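Seating at the Trurkivville workroom

The new seating is in, and the room is open again from 8 in the morning. Yamuna Fernandes chose the fabrics with help from the Phuthong shop, and the bill came in under what we set aside in April. Covers can be wiped with a damp cloth. Please don't put bags or drinks on them.

Long sessions are easier with something to lean on, so take turns on the soft seats. The one with the gray back, stitched in vertical channels, has a wide beige cushion with space to stretch out. The white stools are for work at the tables. Questions go to Noémie Poulain.

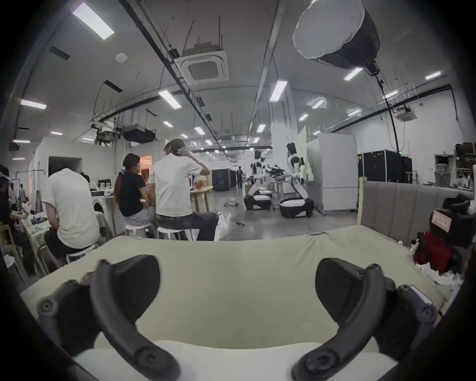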